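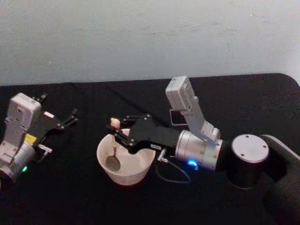 white bowl + the spoon or ladle, black cover on the table

Serving spoon keeps sliding into the bowl?? + table cover question

posted by shiuli_j
OK quick one before work. Deep white bowl, long handled spoon, tan handle. Every time I let go the spoon goes down the side and the handle ends up in the soup. Is it the bowl or the spoon? Bowl is a Noiphan, spoon came from a drawer at my mom's. Also the table has a black cover on it and I need to know if I should keep it. Dinner for 15 in June. Shiuli Jayawardena if anyone remembers me from the old board

noodlepan
Bowl. Sides taper too much, nothing for the scoop to sit against. Get something with a flat bottom

afroza_s
Disagree, it's the spoon. Handle too long for that bowl. I have deep bowls just like it and a short ladle sits fine. A hooked one is even better, hangs on the rim

noodlepan
a hooked one drips on the cloth tho

afroza_s
Only if you overfill. 2 scoops per person, you dont need it to the brim.
Afroza

tallgrass290
why is everyone ignoring the cover. Black under a white bowl looks great. Keep it

plainoats
It shows every crumb. We had black on ours for one holiday and I was brushing it off all night. Go bare or go gray

shiuli_j
See thats what I'm stuck on. Here's the other colors I have to work with
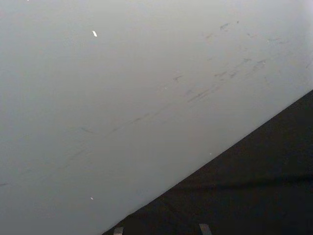 pale gray next to the dark, close up

shiuli_j
Light is bad, sorry. Gray is a bit cooler in real life I think

plainoats
Gray. Easy

tallgrass290
Gray with a white bowl is going to look like a dentist office. Black!!

noodlepan
Cant tell much from that close up but I'd go with the dark too. White bowl gets lost on pale stuff

plainoats
lost? its a bowl of soup, people will find it

afroza_s
Whatever color, put a plate under the bowl. Spoon goes on the plate between servings and you stop fishing for the handle. Andora has a plain saucer that's wide enough, or use any dinner plate

shiuli_j
Oh. Ok yes the plate. Dont know why I didnt think of that

noodlepan
still think you need a different bowl

shiuli_j
Not buying a bowl for one dinner lol. Keeping the black for now, will try the plate tonight with water in it and report back. If crumbs are awful I'll switch to the gray

tallgrass290
lint roller works on the black btw

plainoats
not on wet crumbs it doesnt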